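Stollow pauses drawer work after robot pulls too hard in bathroom trial

Home robot maker Stollow has stopped all drawer and cabinet tasks on its Rudik machines after one of them kept pulling on a bathroom drawer that had already reached the end of its travel.

The fault happened in July at a test apartment in the Wattanapong building, where the company runs two of the machines. Stollow said the robot was alone in the bathroom at the time and no one was hurt. The drawer runners were bent and had to be replaced.

According to a notice sent to customers, the robot had been told to open the drawer under the counter, wait, and close it again. It opened the drawer normally. It then failed to register that the drawer had stopped moving and went on pulling for 61 seconds, until an operator in the next room pressed the stop button.

The drawer runs on soft-stop rails supplied by Sevby, which slow it down over the last few inches. Stollow's engineers believe the software took that slowdown for ordinary friction and raised the pulling force to make up for it. A force limit that should have ended the task had been switched off during an earlier calibration and was not switched back on.

"The limit was there and it was turned off," said Orathai Khunthong, who heads safety testing at Stollow. "That is our mistake. The drawer hardware did what it was supposed to do."

Drawer work is one of the more common jobs for the Rudik, which moves at floor level and approaches cabinets from the front. The bathroom at Wattanapong has a wide, light wood drawer under a stone countertop, with a smaller open tray set toward the back. Gray marble tile lines the wall next to the cabinet, and there is a glass shower partition on the other side.
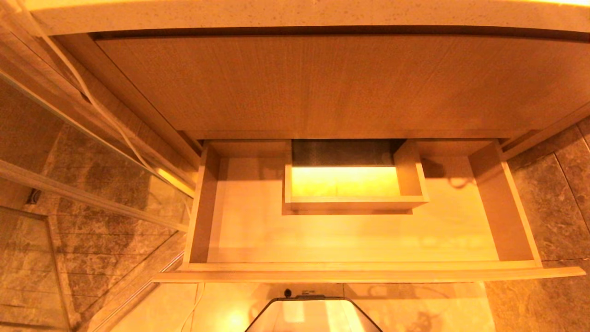 What the company checked

Stollow went back through the logs of 583 earlier drawer openings. It found the same rise in force in five of them, all on soft-stop rails. In those cases the robot let go before any damage was done, and the runs were recorded as successful. Khunthong said that is why the problem did not come up sooner – the test reports only listed whether the drawer had opened and closed.

The reports will now include the highest force used in each run. A machine with its force limit switched off will refuse to start a task, and the limit will come back on by itself after every restart.

Wiroj Ratanaporn, who manages the Wattanapong building, said he was told of the fault the same afternoon. He has asked the company to keep an operator in the same room as the robot during any test that involves built-in furniture.

"They agreed to that right away," he said. "The apartment is still theirs to use, but I want a person within reach of the button."

Customers can keep using their machines for other tasks. Those who have had a Rudik open soft-stop drawers are asked to check the runners for bending and to report any drawer that no longer closes flush. Stollow has not given a date for turning the drawer tasks back on.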